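Wrist tracking lost while handling plastic bags: safe to continue?

Posted by Brenda Retamal, Parkville
17 July 2018

I supervise a small programme at our Parkville site in which operators carry out table-top tasks by hand while wearing marked wristbands. The recorded movements are then used to drive a robot arm of the Tam type. Since March we have had a recurring fault. During bag handling, the tracking of one wrist is lost and the arm, when following live, moves sharply to one side before it stops.
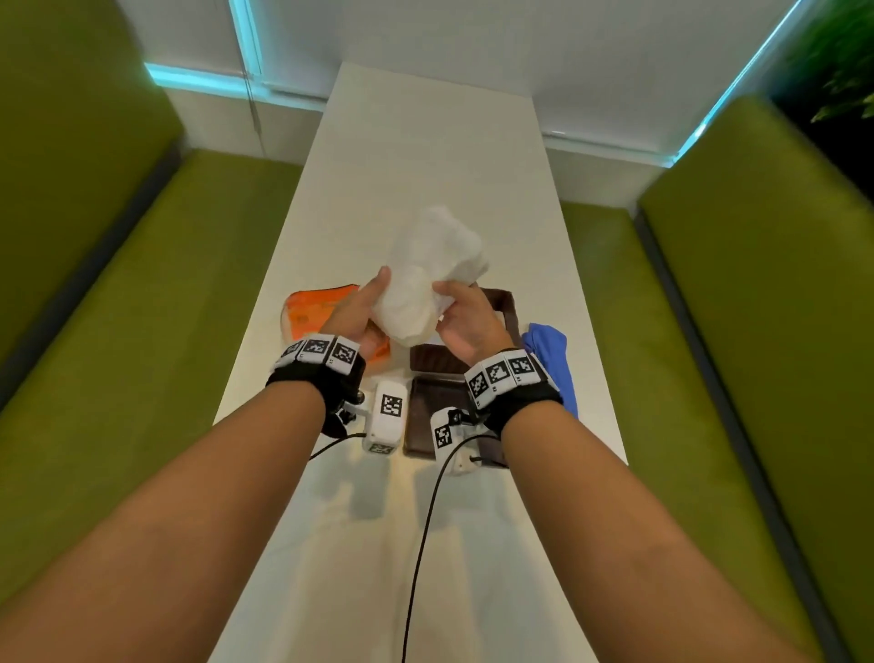
The fault has been recorded on 5 occasions, most recently under job reference 714. The operator was not near the arm and no injury resulted. Rigid items do not produce the fault. I should be grateful for advice on whether live following may continue while the cause is investigated.

Hipólito Navarrete
Live following should be suspended. An arm that moves after losing its reference is to be treated as unsafe, whatever the cause. It should hold its position as soon as either wrist is lost. Please check the setting for loss of signal, as on our equipment at Jindetton it had been left to estimate the next position for roughly 2 seconds. We reduced this to zero and required a manual restart.

As to the cause, thin plastic may cover a marker or throw light back at the camera. The cables should also be examined. A cable that catches on the table can turn the wristband slightly.

Brident
We had the same thing and changed the bags. Seems fine now.

Hipólito Navarrete
With respect to the reply above, a change of bag may reduce the number of faults but does not make the arm safe when one occurs. The stop setting should be corrected first and tested with nobody within reach.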